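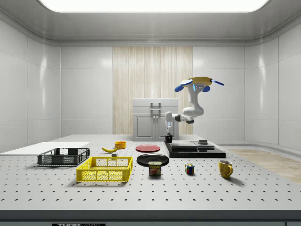 Policy ranking flips when I change the camera
Asked 23 Oct 2019 in Simulation / Evaluation

I compare two cup-moving policies in the Rullumgate tabletop scene, 100 rollouts each. With the default camera Trunia wins by 15 points. From the opposite side, Jukton wins. Same seeds, same start poses. Is the benchmark broken?

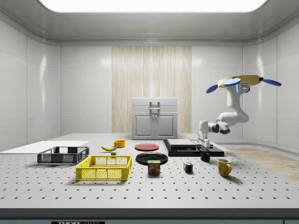 Both policies were trained on default views only. Success is scored from object poses, so the scorer never uses the images.

Answer 1 (accepted)
Nothing is broken. You measured two things: skill at the task and tolerance to viewpoint. Report them as separate columns.

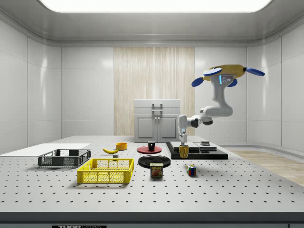
Yellow cup in the gripper, black mug on the red plate.

Then rerun with 60 seeds per camera and give intervals.

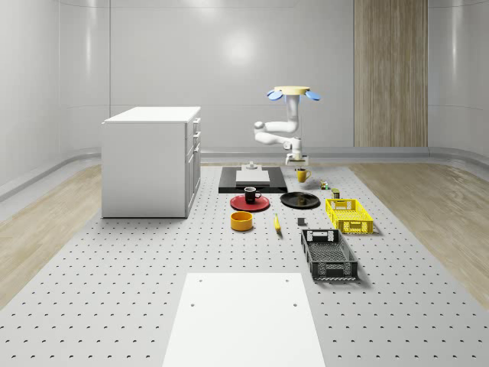 Opposite view: crates right, cabinet left.

Answer 2
had this in August with Pongsiri, version 2 fixed it for me. didn't check why

Answer 3
Check that the extrinsics are reloaded after the camera switch. Ours were cached.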